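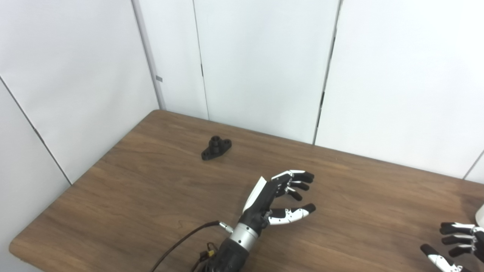
Point d'avancement de février — reprise de Trudard par Testero

À l'attention de Kenza Berrada

Le protocole de cession a été signé avec la famille Benkirane. Testero reprend la totalité des parts ; la marque Trudard et le siège de Prastville sont conservés. Le personnel a été informé le lendemain matin à 10 h.

## Travaux en cours

- Audit comptable : terminé, sauf deux filiales dont les comptes sont arrivés en retard. Le cabinet demande une provision sur stocks, que le vendeur conteste.
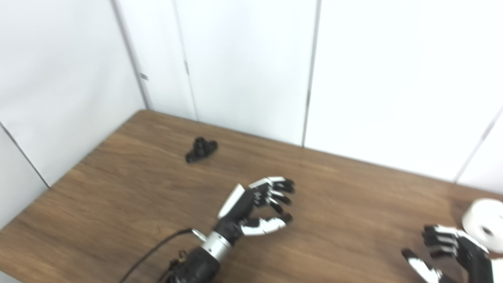
- Contrats fournisseurs : 14 contrats comportent une clause de changement de contrôle. Les courriers sont partis, neuf accords reçus.
- Archives : le fonds remonte à 1797 et reste à Prastville. L'assurance est à revoir.

## Financement

La première tranche du prêt est débloquée. La seconde dépend de la levée des garanties personnelles de M. Benkirane — la banque n'a pas encore répondu.

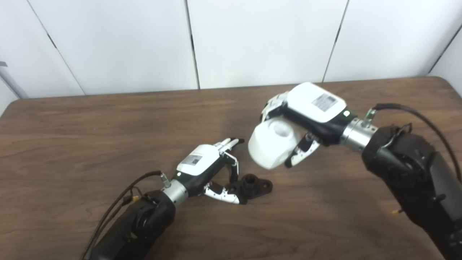
Si elle ne se prononce pas avant la fin du mois, il faudra demander un report de la clôture, à négocier par avenant.

Baldur Damgaard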